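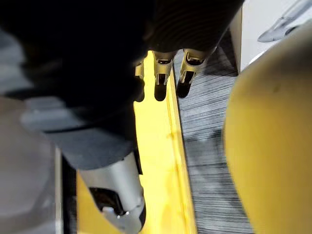
Brenddale Wildlife Group
Minutes of the general meeting held on May 10, 2025 at Brenddale Village Hall

Present: Bouchra Chraibi (chair), Sherif El Fassi (minutes), and members as signed in the attendance book. Apologies were received and are listed in the book.

1. Minutes of the last meeting
The minutes of the February meeting were agreed with one correction. Under item 4, "Lower Meadow" should read "Low Meadow". The chair signed them.

2. Matters arising
The broken stile at the Mill Lane end has been mended by the parish council. The hedgehog signs have still not gone up on the school road. The council wants them fixed to existing posts and has asked for a sketch of where each one would go. Sherif El Fassi to send this.

The letter to the water company about the outfall has had an acknowledgement but no proper reply. To be chased.

3. Hedgehog concert
The chair reported on plans for the fundraising concert in the hall. The Dralosach Singers have agreed to perform and have asked only for travel costs. They will sing for the first half. The second half is open to members and local players, and anyone wanting a slot should give their name to Bouchra Chraibi.

There was discussion about whether to ask for a song written for the night. Sherif El Fassi has words for three verses and a chorus on the subject of hedgehogs and garden fences, and read them out. Members liked the chorus. It was felt that the second verse, which names the planning department, should be changed before anyone from the council is invited. Sherif El Fassi agreed to look at it but asked for it to be noted that the verse is accurate.

The Singers' accompanist will set the words if they are received in good time.

Tickets: a price of £5 was proposed and agreed, with under-16s free. The hall holds 120 seated. Refreshments to be charged separately.

A member asked whether the song could be recorded and put on the website. The chair said the group would need written permission from the Singers and from the accompanist. It was agreed to ask them – no recording to be made on the night unless both have replied.

4. Highways in gardens
The scheme to cut gaps in garden fences now has 232 addresses signed up across Brenddale. Most are on the estate and the roads behind the church. The gap on the map is still Station Road, where the gardens back on to the Devitz yard and have a solid wall along the full length.

Devitz have been approached about making two openings in the wall. Their site manager was not against it but wants to know who would pay and who would make good if the wall cracked. Bouchra Chraibi has asked a local builder for a price. Members were reminded not to contact the firm themselves while this is going on.

5. Sound recorder
The Iwasaki recorder bought for the owl survey has been giving trouble. It stops part way through the night and the files from Low Meadow are short. New batteries made no difference. It was agreed to send it back to the shop while it is still under guarantee and to use the old one for now. The old one needs its own card reader – whoever has this, please return it.

6. Money
The balance was reported and the figures were passed round. The insurance has been renewed. It was agreed to spend up to £30 on printing posters for the concert.

7. Cull licence consultation
The chair had circulated a draft response on badger control in the county. Views in the room differed. Some members farm or have family who do, and did not want the group to sign anything that ignored losses to cattle. Others wanted a firmer wording against shooting. After discussion it was agreed that the response should ask for vaccination to be tried first and should say plainly that members hold different views. Bouchra Chraibi to redraft and send round by email. Members then have a fortnight to comment.

8. Any other business
Toads: the crossing buckets need collecting from the lay-by and washing out.
The hall kitchen tap drips and has been reported.
A spare pair of wellingtons, size 7, was left after the pond day.

Actions
Sherif El Fassi: sketch for signs; chase water company; second verse; return recorder.
Bouchra Chraibi: builder's price; permission for recording; redraft consultation response.

The meeting closed at 9.10 pm. Date of next meeting to be confirmed once the hall bookings are known.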